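The Peker Home Buyer's Binder, Reviewed by Somebody Who Needed It

July 30, 2021
By Ignacio Henríquez
Last updated: July 30, 2021

My wife and I signed on a new build back in April, and by the second week I had emails from the sales office in one folder, texts from the site supervisor on my phone, and the contract in a kitchen drawer under the takeout menus. So when a coworker told me about the Peker binder (216 pages, ring bound, with tabs!) I ordered it the same night.

It's basically a workbook for people buying a home that hasn't been built yet. You get checklists for reading the contract, a calendar for deposit dates, a log for every call with the builder, and a big section on choosing finishes. There's a spot for your lawyer's notes too, and ours liked it enough to ask where I got it.

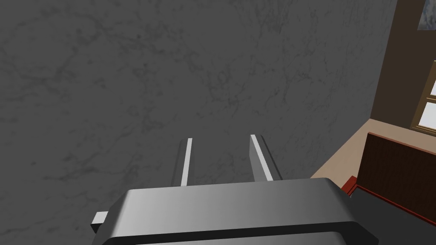 The selections section is the part I used most. Every choice gets its own sheet, with the standard option, the upgrade, the price difference and the last day you can change your mind. We went back and forth on countertops for weeks. I wanted something like the gray marble here, with the faint darker veins and those thin light streaks running across it, and my wife wanted plain white. The sheet made us write down what the upgrade really cost, and it was $3000 over the standard package, plus a $785 change fee if we asked after the cutoff. I had completely missed that fee in the contract. It was in an addendum, in the same tiny type as everything else, and I only went looking for it when the binder had a blank line for it. We made up our minds with four days to spare.

The punch list pages are good too. They go room by room, 160 items in all, and they tell you to run every faucet, open every window and try every outlet with a phone charger. I took them along on our first walkthrough at Leltberg (that's our subdivision) and the supervisor was pretty nice about it, considering how long I kept him standing in the laundry room.
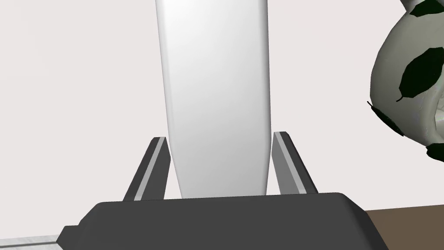
Now the stuff I didn't love. The warranty chapter is thin. It tells you to ask what's covered for one year and what's covered for longer, and then it moves on to paint colors. I ended up making my own page for the structural coverage. The financing tab also assumes you're using the builder's lender, and we weren't, so half of those sheets went in the recycling.

And the rings! They don't quite line up, and if you flip fast the pages catch and tear. I put reinforcement stickers on the tabs I used a lot.

I did look at the Wonia planner before buying. It's slimmer and cheaper and has a nicer cover, but the pages seem meant for people buying an existing house, with lots on inspections and hardly anything on allowances or change orders. If you're buying resale, get that one.

One more gripe, the pocket at the back is too small for a folded floor plan. Ours lives in a grocery bag.

Four stars from me. I'd buy it again, and I've already promised mine to my sister once we close, minus the pages I spilled coffee on.

Recent posts
Meireles Laser Measure: Six Months In
What to Ask Before You Pay a Lot Deposit
Moving Boxes, Bought or Borrowed
Our First Walkthrough at Leltberg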